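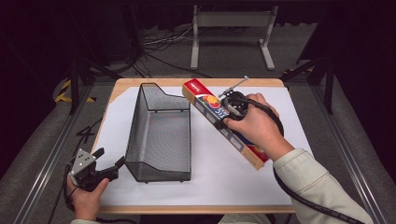
Talks / Maintenance track / Speaker notes

Looking after a hand-held gripper station
Georges Matar, Friday, 15 minutes plus questions

Opening. Say who I am and what I do. I keep the table stations running at Trerkham. Today is one station only, number 7. Thank Seul-gi Ma for the wiring drawings.

Table first. White paper over the wood, taped underneath. Change it when it gets marked or starts to curl. We leave a strip of wood bare at the front and back so you can see whether the sheet has moved. The mesh basket goes back left of center, tall end away from the operator. Long boxes like the red one have to be held at a slant to go in, and that puts a sideways load on the jaws. Come back to this under jaws.

Cables. Spend the most time on this part. Each gripper has its own black cable running off the table on its own side. The right one loops around the back of the hand before it drops. Ask the room where they think it will fail. Ours failed at the strain relief, both times. Ziad Smadi now checks it at the start of each shift: bend it gently by hand, watch the signal, write down any dropout. Leave enough slack to reach the far edge of the table. Spare cable stays off the paper. A coil on the wood at the side is fine.

Loose sleeves. Roll them up or put a band on the cuff. I will get a question about this.

Jaws. Open and close fully, ten times, before the first box. Wipe the pads with a dry cloth. If one jaw lags, check the pivot screw before you touch anything in software. Slanted boxes wear the pads on one side, so swap them left to right at every service. Part number for the pads is 2828. The old ones were 1505 and do not fit.

Plate and rod. The perforated plate on the left gripper works loose. Check the screws weekly. Don't pick the right gripper up by the rod.

Enclosure. Aluminum rails at the sides, black posts at the back. Push on each post and feel for play. Replace the striped tape when it lifts. The floor behind the table needs a proper tidy, white and black cables together on the carpet. Rawan Hakim has ordered trunking from Deschamps.

Log book. One line per fault, with time and initials. Read out the two entries from September.

If short on time, skip the plate and rod. Questions go to me, or to Ziad Masri for anything on calibration.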